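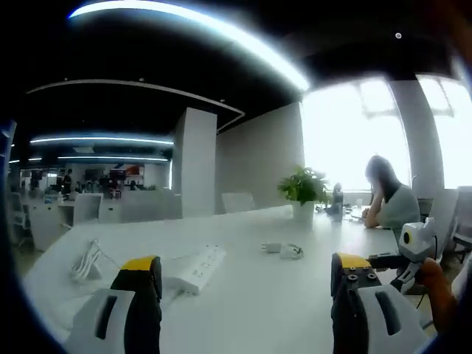
フェリスタ・モレル

クヴサイド町は2025年9月15日、町の共同オフィスの利用規則を変えると発表しました。新しい規則は10月から始まります。いちばん大きい変更は、年間利用券を持つ人が、隣のメヴステッド市の共同オフィスでも追加料金なしで働けるようになることです。年間利用券の値段は3,880クローネで、今年度と同じままです。

町の共同オフィスは現在2か所あります。駅の近くにある「トフト」と、港に近い旧税関の建物に入っている施設です。運営は二つとも、町から仕事を受けているストゥルテヌム社が行っています。発表によると、年間利用券を持っている人は238人です。そのうちの多くは、以前はメヴステッドの会社まで毎日列車で通っていて、今は週の何日かだけ通う人たちだそうです。

これまで、利用券は買った町の施設でしか使えませんでした。クヴサイドに住んでいてメヴステッドにもときどき用事がある人は、打ち合わせと打ち合わせの間の時間を、喫茶店や駅の待合室で過ごすことになります。私も何度か同じ経験をしました。冬の待合室でパソコンを開くと指が冷たくなりますし、電話の会議に出ることはほとんどできません。町の窓口にも、この点についての要望が前から届いていたということです。

新しい規則では、利用者はどちらの自治体の施設に行ってもよく、入り口で自分の利用券を見せるだけで入れます。事前の登録は要りません。ただし、会議室は別の扱いになります。会議室を予約できるのは、利用券を買ったほうの自治体の施設だけです。ロッカーについても同じです。メヴステッド市の担当課は、会議室が足りなくなることを心配する声が市内の利用者から出たため、最初の一年はこの形で様子を見たいと説明しています。

二つの自治体の間では、お金の分け方も決められました。利用者が相手の自治体の施設に入った日数を記録して、年度の終わりに差の分を支払うという方法です。メヴステッドの施設のほうが大きく、場所も便利なので、クヴサイドが払う側になる可能性が高いと見られています。町議会では、その金額がまだはっきりしないことについて質問が出ました。町は、道路や列車の混雑が少しでも減れば町全体の利益になると答えています。質問をした議員は、来年の春に途中の結果を報告するように求め、町もこれを約束しました。

一日だけの利用券は、今回の共通利用には入りません。朝にクヴサイドで一日券を買って、午後にメヴステッドで使うことはできないので、注意が必要です。学生向けの割引利用券については、まだ話し合いが続いています。割引の条件が二つの自治体で違い、クヴサイドでは職業訓練校の生徒も学生に含めますが、メヴステッドでは含めていません。この違いをどうするか、発表の時点では決まっていませんでした。
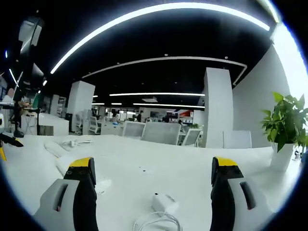
開館時間も少し変わります。トフトは、夕方に閉まる時間が早すぎるという意見が多かったので、最後の列車の一本前が着く時間まで開けることになりました。港の施設の時間は変わりません。こちらは建物が古く、夜の暖房の費用が高いためだと町は言っています。港の施設をよく使う翻訳者の女性に話を聞いたところ、「静かで窓から船が見えるので、私は閉まるのが早くてもこちらに通います。でも冬は上着を脱がない日もあります」と話してくれました。

一方で、料金が変わらないことを喜ぶ人ばかりではありません。町の中で小さな喫茶店を開いている男性は、共同オフィスが夜まで開くようになると、仕事帰りに寄る客が減るのではないかと考えています。「朝にコーヒーを買ってくれる人が増えるなら、それでもかまいません。ただ、町は店の人間にも先に聞いてほしかったです」という意見でした。町の商業担当は、店の人たちとの話し合いの場を10月の終わりまでに設けると答えています。

利用の決まりの中で、電話についての部分も新しく書き直されました。今までは「大きな声を出さないこと」とだけ書いてあり、利用者の間で受け取り方が違いました。短い電話なら自分の席でよいと思う人もいれば、席では一切話してはいけないと思う人もいました。新しい決まりでは、大きい部屋の中での通話は短いものに限ることになりました。画面を使った会議は、電話用の小部屋か会議室でしなければなりません。小部屋には予約の制度がなく、空いていれば誰でも入れます。長く使い続けないようにという注意が扉に貼られるそうです。

食べ物の扱いは今までと同じです。飲み物は席で飲んでよく、温かい食事は台所のある部屋で食べることになっています。台所の冷蔵庫に入れる物には名前を書いてください。名前のない物は、週の終わりに片づけられます。

すでに年間利用券を持っている人は、新しい券に換える必要はありません。今の券の裏に共通利用の印を付ければ、そのまま両方の施設で使えます。印は、トフトの受付と港の施設の受付で、無料で付けてもらえます。混雑を避けるため、町は利用者に、10月になる前に手続きを済ませるように呼びかけています。券をなくした人は、先に再発行の申し込みをしなければなりません。その場合は、身分を確認できるものを持って、受付ではなく町役場の窓口に行ってください。

駐車場について間違えやすい点が一つあります。メヴステッドの施設の前にある駐車場は、市の利用券を持つ人だけが割引になる場所です。クヴサイドの券で施設に入る人は、普通の料金を払うことになります。自転車は、どちらの自治体でも無料で置くことができます。

ストゥルテヌム社の担当者は、共通利用が始まってしばらくの間は、受付で入館の記録を取るのに時間がかかるかもしれないと話しています。記録の仕組みが二つの自治体で違い、最初は受付の人が手で入力するためです。朝の早い時間にトフトに着く人は、列車の到着のすぐ後を少し外すと、待たずに入れるだろうということでした。

新しい規則の全文は、町役場の案内所と、二つの施設の受付で受け取れます。質問がある人は、町役場の施設係に電話か手紙で連絡してください。英語での説明を希望する場合は、電話のときに伝えれば、対応できる職員に代わってもらえます。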